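Notes for the gripper talk, August 2023 (long version, cut as needed)

**Opening**

Hi everybody, I'm Xiomara. Say thanks to Lihua Lei for swapping slots with me. Ask who in the room has used a hand-held gripper for demos - wait for hands, don't rush this.

So I spent a big part of this year squeezing things with three different sets of fingers, and I have opinions! Most of them are about pads. I came in thinking I'd be talking about motors and I'm going to spend maybe two minutes on motors.

**The three we tried**

- Bolix - the stiff one. Flat jaws, short stroke, very repeatable.
- Paiva - the soft one. Curvy fingers that wrap around whatever you give them.
- Skalholm - parallel linkage, swappable pads. We have it as a hand-held tool and also bolted to the arm, same fingers on both.

(Tianyou will ask about price. Answer: ask me at the break.)

**What we did with them**

We ended up with 452 grasps we trust. There were more, but Yutong Xiao went through and threw out everything recorded before we fixed the clock on the wrist camera, and she was right to, even though I sulked for a day.

Objects were boring on purpose: cups, tape rolls, a sponge, storage boxes with lids, a bag of rice. Each one got ten tries per gripper in each pose. If it slipped after the lift we called it a fail, even if it landed somewhere nice.

**Bolix**

Great on tape rolls. Terrible on anything thin and shiny. You close on a box rim, you think you've got it, and then the wall flexes and the whole thing pivots on you. [Do the hand motion here, people laughed at the dry run.]

**Paiva**

I really wanted to love this one. It picked up the sponge and the rice like a dream. But the fingers are fat, and getting one of them inside a container next to a wall is a pain. Zeyu Jiang got decent at it after roughly an hour of practice, and the policy we trained from his demos was still clumsy.

**Skalholm, and why I keep talking about pads**

Same linkage the whole time, we only changed what was on the tips. Bare plastic first, then thin rubber, then the rough black pads we have on now. The rough ones won by a lot on smooth plastic. They also wear, so look at the edges before you start a session and write down the pad's age somewhere. We didn't do that until January and I regret it. 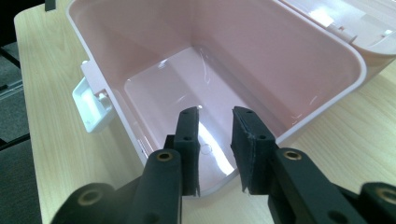
Rims are the hard case for all three. One finger has to go in, one stays out, and with a hand-held tool your wrist wants to roll right when you close. Go slower than feels natural. If you're on the arm, come in from straight above the wall and leave more room than the planner says you need.

Shiny insides also mess with the camera. Glare moves when you move, and our tracker liked to grab onto it and follow it around. We turned the exposure down and put a diffuser on the lamp. It helped some - I wouldn't call it solved.

**Controllers, quickly**

Position control for the big stuff, force limit for anything with thin walls. We started with the Prastamel controller on its default limit, which was way too high for us. Four out of our nine cracked lids came from that one afternoon. Show the settings slide, leave it up while people take photos.

**If I'm running over**

Skip controllers, go right to the pads question. Leave time for Tianyou Wei to talk about the mounting plate, he has a spare one in his bag and can pass it around.

Questions I expect: does it work on wet stuff (haven't tried), can we share the pad drawings (yes, email me), would I buy the Bolix again (for tape rolls, sure).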